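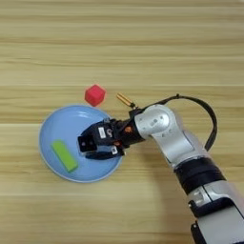 Photo: Rosário Frade / Pekholm Robot Lab

How Do You Teach a Robot to Put a Block on a Plate?

You could put a block on a plate when you were still wearing diapers. You may have thrown it on the floor afterward, but you could do it. For a robot arm, the same job is serious schoolwork.

The people at the Pekholm lab wanted to know the best way to teach it. The old way is to write a long list of orders: move left this far, go down this far, close the fingers. It works beautifully until somebody bumps the table. Then the robot picks up a big handful of air and carries it very carefully to the plate.

So the team used a method called learning from demonstration. A person steers the arm through the job while a computer saves two things over and over: what the camera sees and how the arm moves. One complete try is called a demonstration. The team collected 1486 of them. (If you think your homework is repetitive, please write to Rosário Frade, who steered the arm for most of these and would like some sympathy.)

Next, a computer program named Murine studied all the tries. Murine doesn't know what a plate is. It has never had lunch. What it does is hunt for patterns: when the picture looks like this, the arm usually moves like that.

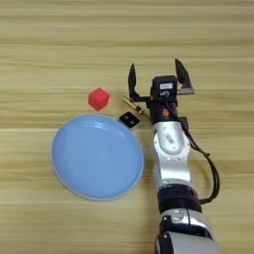
Then came the test, and the rule for a fair test is the same one your teacher uses. You can't hand out the exact questions everyone practiced. The team moved the plate and the blocks to new spots and let Murine drive the arm by itself, 279 times.

It put the right block on the plate 240 times. That leaves 39 flops, and the researchers watched every one of them again, because flops are where the clues are. In many, the fingers closed a tiny bit too soon. In a few, the arm stopped above the table and stayed there, like a person who has walked into the kitchen and forgotten why.

One more result surprised the team. They trained a second copy of Murine using only the neatest, smoothest demonstrations. You might expect that copy to be the star pupil. It did worse! The messy tries, with wobbles and second attempts in them, had shown the first copy how to fix a mistake. The tidy copy had never seen a mistake, so when it made one it had no idea what to do next.

The lab is now trying the same test with a spoon. Spoons are slippery, and so far the spoon is winning.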